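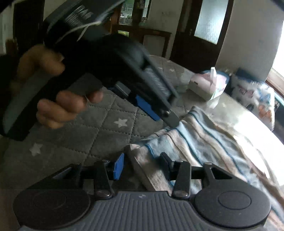
Household Textiles Working Group, Tramville and Dravach
Posted Jan 29, 2019

Figure 1. A crumpled striped towel on a quilted bedspread, with a tissue box and a patterned pillow farther back on the bed.

4. The bed as a landing place

4.1 What we mean by landing

In Section 3 we followed towels from the bathroom hook to the washing machine and back again, and a reader who has stayed with us this far may have come away thinking that the trip is a fairly orderly one, with a clear start and a clear finish and a shelf waiting at the end of it. We thought so too when we drew up the first diary sheets. The sheets had a box for "hung up," a box for "in the wash," a box for "put away," and a small box marked "other," which we added mostly to be polite. By the time the diaries came home to us, the small box was so full of handwriting that people had run out into the margins and, in a few cases, onto the back of the page. A great deal of that handwriting was about the bed.

We use the word landing for any moment when a household textile is set down, open or loosely gathered, on a surface that isn't its regular home and where the person means to come back to it. A towel folded into a linen closet hasn't landed, in our sense, and neither has one that fell behind a door. A towel spread over the bed while its owner looks for a shirt has landed, and so has the stack of clean ones that sits at the foot of the mattress until bedtime makes somebody move it. The definition leans on intention, and we know how slippery that is. We asked the diary keepers to trust their own sense of it, and on the whole they wrote about it with more patience than we had any right to expect.

The 504 households in the diary part of the study gave us 3047 entries that mention a towel being set down somewhere. We coded each entry for the surface, the state of the towel as the writer described it, and whatever reason the writer offered, if one was offered at all. Many people wrote no reason, and we've left those entries uncoded on that point. It would have been easy to guess, and we caught ourselves guessing more than once during the first round in March, after which we went back and cleared those codes out.

4.2 Why the bed and what it offers

A bed is large, it is soft, and for most of the day it is free. Those were the words people used again and again. One writer in Dravach called it "the only table in the house with nothing on it," and then, two lines down, listed what was on it. We grew fond of that entry. It says something we found throughout, which is that people think of the made bed as a clear surface even while they are steadily putting things on it, and that they don't feel any contradiction in doing so.

The things that share the bed with a towel tend to be light, and tend to be things a person would reach for while lying down or getting dressed. Pillows, of course, and next to them tissues, a phone charger, a book left face down, a sweater that will be worn again. The grouping in Figure 1 is of this familiar kind: the tissue box has a tissue standing up out of it, and the patterned pillow is near the right edge, by the window. Nothing on that part of the bed would be out of place on a bedside table, and several diary keepers told us that the upper half of the bed had more or less become their bedside table after the real one was given over to other purposes. The lower half and the middle are where the laundry comes down.

We should say a word about light, which we didn't plan to study and which kept turning up on its own. Writers often mentioned carrying towels to the bed that stood nearest a window. Some said they could check for stains better there. Others wrote that the room felt cheerful, and that folding was a job they put up with more easily in a cheerful room, and we see no reason to treat that as a lesser answer. A bright window at the side of a bed, as in Figure 1, does a good deal to show up the folds and ridges of a towel, and a person smoothing one flat has that to work with.

4.3 Bedspreads and what they do to a towel

The covering matters more than we had supposed. We visited 100 of the diary homes in person, some in Tramville and some in Dravach, and asked to be shown the place where towels usually came to rest. We kept notes on the top layer of each bed: whether it was smooth or textured, quilted or woven, tucked in or left hanging. It was the quilted covers that people had the most to say about.

A quilted bedspread has a grip to it. The stitching pulls the fabric down into lines and lets it rise up between them, and a towel laid over that sort of surface stays more or less where it was dropped. People with slippery satin-type covers complained that a folded stack leaned over and slid apart before they could finish it. People with quilts made no such complaint, though a few found the opposite trouble, that the texture made it hard to run a hand along the towel and press a fold flat. The spread in Figure 1, gray with diamond stitching and white stars, is a good case of the kind we mean. Diamond stitching was a favorite with our diary keepers for another reason, and a rather charming one: they used the lines as a guide. A writer in Tramville explained at some length how she sets the edge of each bath towel along one line of the stitching and brings the far corner over until it meets the next line she likes the look of, and that this is how she gets them all to the same width without measuring.

Pattern plays its own small part. Stars, stripes, and flowers on a cover give the eye something to rest on, and where the towel is patterned as well, the two can either help or hinder each other. A towel striped in light blue, pink, and white stands out well enough on gray. We heard from households where the towels and the bedspread were so near in color that a washcloth could lie there until somebody sat on it.

4.4 Crumpled, gathered, folded

We coded the state of each landed towel with three words, crumpled, gathered, and folded, and we owe the reader a fair account of how well those words worked. Folded gave us no trouble. Gathered, by which we meant picked up in a loose bundle and set down with some care, was harder, and crumpled was hardest of all, because people disliked using it about themselves. The same towel that a visiting member of our group would have written down as crumpled was, in its owner's diary, "resting," "airing," "about to be done," or, in one entry we have pinned above the desk, "in progress."

We have come around to the owners' view of this, at least in part. A rumpled towel spread across half a bed may be waiting to be folded, or it may have been unfolded to be used, and a person walking in has no way of telling which. The towel in Figure 1 has a folded edge in it and is crumpled all the same, and we would not like to say from that which way it was headed. For this reason we report state and direction separately in the tables that follow in Section 5, and we take direction only from what the diary keepers themselves wrote.

There is also the matter of how long. Entries describing a crumpled towel were far more likely to mention an interruption: a pot on the stove, a child calling, a knock. The folding had a beginning and then a gap in it. Folded stacks, on the other hand, stayed on the bed for a reason people found a little embarrassing and told us anyway, namely that the linen shelf was on the other side of the home and they were tired. We have every sympathy.

4.5 The room around the bed

It would be a mistake to write about the bed as though it floated by itself. Most of the bedrooms we visited had other places where a towel might have gone, such as the back of a chair, the top of a chest, or a hook on the door, and we asked about these too. Chairs came up often. A chair back is a fine place for one towel and a poor one for six, and people moved to the bed as soon as the pile grew past what the chair could hold. Shelved cabinets were nearly always spoken for already, taken up with the small things that gather in a bedroom over the years. Doors were the surprise. We had expected hooks on most of them, and where the door had a glass panel people tended to leave it bare, telling us they didn't care to cover the glass.

When we asked what they would change, very few of the people we visited wished for another piece of furniture. They wanted the bed they had, with a cover that could be shaken out easily, and a bit of open floor on the window side so they could stand there and fold. Someone in Dravach walked us around her bed to show how she works from the foot upward, finishing at the pillow, where the last washcloths go. She had it timed to a radio program.

4.6 A note on comparison with the earlier survey

Readers of our Montes report will remember that it drew on 1000 short questionnaires and asked only where towels were kept. The bed hardly appears in those answers, and we don't think the people of Montes behave any differently from those of Tramville or Dravach. They were asked where towels are kept, and they answered the question. Had we asked where the towels were that afternoon, we might have learned about bedspreads a good deal sooner. The Sterava interviews, now being transcribed, use the newer wording, and we will take them up separately once the coding is settled.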